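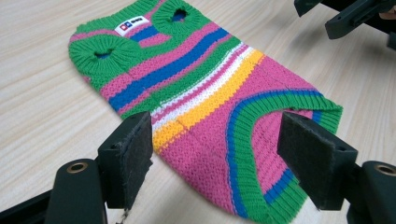 Asarent, 5 February 2022

Tips for gripping and folding small knitwear

These notes apply to two-finger grippers with felt-faced pads, hand-held or arm-mounted. They replace the January sheet.

Work surface. Use a bare, flat table in a light color. Dark openings and ribbed edges are easier to find against pale wood. Wipe the surface before each batch. Lint left on the table ends up on the pads.

Laying out. Lay the garment flat with the leg holes facing up. A striped dog sweater can be set down at any angle to the table edge, but smooth it once by hand so the side seams are not twisted. Do not pull on the ribbing. Keep the collar label visible; it marks the neck end when the collar and hem are the same color, as with green ribbing at both ends.

Where to grip. Take hold at the ribbed hem first. Ribbing is denser than the body and holds its shape under the pads. Avoid open stitches in the body, where a pad edge can catch a loop. Never close on a leg hole cuff with one pad inside the hole and the other on the table.

Closing. Bring both pads down parallel, one on each side of the fold, and close slowly until the knit stops moving. Stop there. If the stitch pattern looks distorted, open and start over. Folska knits stretch more than Vasić ones and need a wider starting gap.

Pads. Check the felt every 75 cycles. Remove stray threads with tweezers, not tape. Light fraying along the edge is acceptable. Replace the pad at 1,000 cycles, or sooner if the black backing shows through. Check that the brass-colored inserts in the finger bases sit flush.

Hands. Keep fingers clear of the second gripper whenever the first is closing. One person calls the start and the same person calls the stop.

Log the pad number and cycle count on the Nateck card. Corrections to Costel Todorova.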